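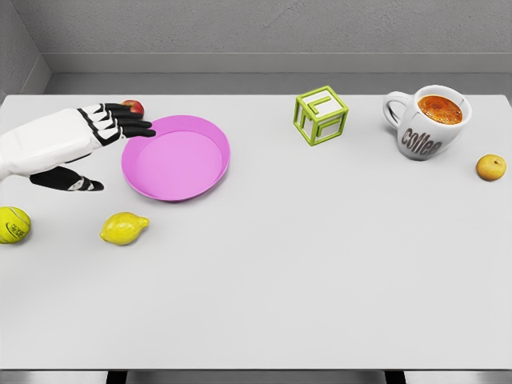
Week 9 notes - grasp planning in sim, part 2
Sewwandi Sikder, with corrections from Ludivine Collet

Recap. Last time: pose estimates in, grasp candidates out. Today what happens between picking a candidate and closing the fingers.

Pre-grasp pose. Offset back along the approach vector, hand open, then straight line in. Do not let the planner pick its own path for the last bit, it'll come in sideways and sweep the neighbors.

Thin rims are the hard case. Plate, shallow dish, anything where most of the surface is flat on the table. Center of mass is nowhere near where you grip. Top-down candidates score well in the Gaillard scorer and then fail. Filter them by hand for now (see filter_rim in the repo).

Clutter. Collision margin is per object, not global. If a fruit sits next to the rim the fingers need that gap, so shrink the margin there only. Global shrink = bad, people did this in November and spent a week on it. 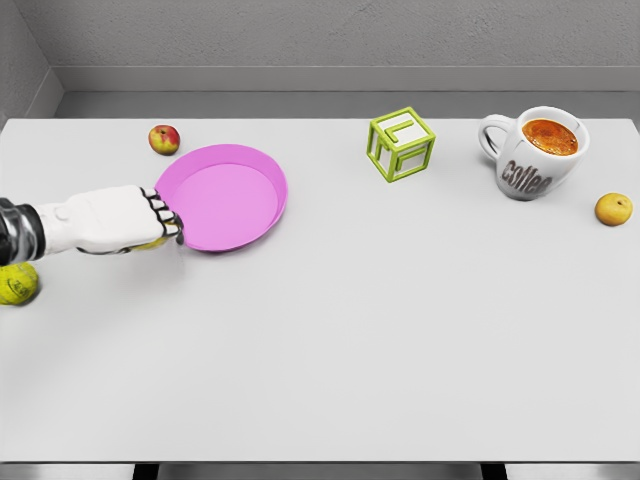 Contact. Two checks before you command the lift:
- contact on thumb AND at least one finger
- slip estimate under threshold for 8 control steps in a row

Fingertip contact alone is a push. Your state machine should have a separate PUSH state, dont reuse GRASP with a flag.

Physics settings: leave the Inier defaults alone untill your baseline runs. Friction is the first thing everyone touches and the last thing that was wrong.

Homework. Run the baseline over the 3300 seeds, log failures by phase (approach / contact / lift). Hand in the log plus one page. Over 90 percent of runs should at least reach contact, if not check your frames, its probably the wrist transform.

Due May 11, 2024. Questions to Ludivine.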